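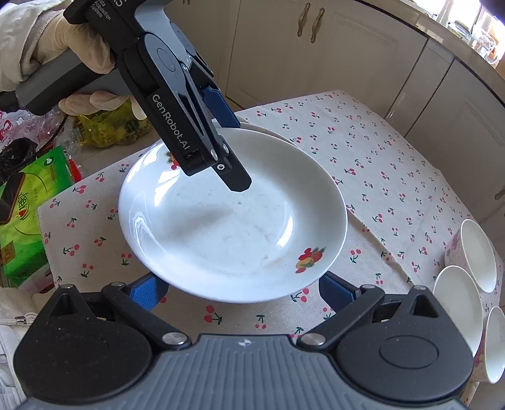 Ticket: pose drift in two-hand plate episodes
Opened by: Nazma Fakir, 16 November 2022
Project: Mesenitz

Policy trained on 2,000 episodes places the plate 3 cm too far left. Cups are fine.

Reply, Sabina Wanigasekara:
I replayed 45 plate episodes. The left and right tracks do not start at the same time - the offset is 2 frames. Please align them by timestamp and train again.

Nazma Fakir:
Aligned and retrained. Error is smaller, but it stays on glossy plates. I suspect the reflections. Kept open, next test at Drorkville.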